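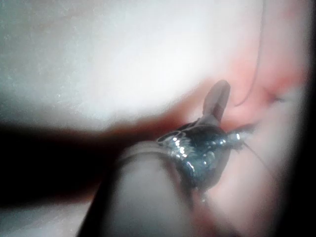
Karkell side quest, is there a way back?

foulkes_50
Hello all. I am in chapter four and I gave the sealed letter to the ferry woman in Famholm before I talked to the smith. Now the quest "Debt at Karkell" stays in my log and no marker comes. Did I lose it?

Endano
You lost the short version only. Go to the mill at night, after 10 pm, and read the notice on the door. The smith will then ask you for 800 coins. Pay him and the quest continues.

mirelake
I don't agree with Endano. I paid the 800 and he only repeated his greeting. For me it worked when I loaded an older save from before the bridge.

Endano
Did you read the notice first? The order is important – if you pay before, the money is gone.

mirelake
Maybe I did not. Still, 800 is too much for a reward of one ring.

tarn101
The ring is good if you play with a bow. I use it since Famholm and I have more than 1,000 arrows left.

foulkes_50
Thank you, I read the notice and the marker is back. I must now find 50 coins more before I can pay him.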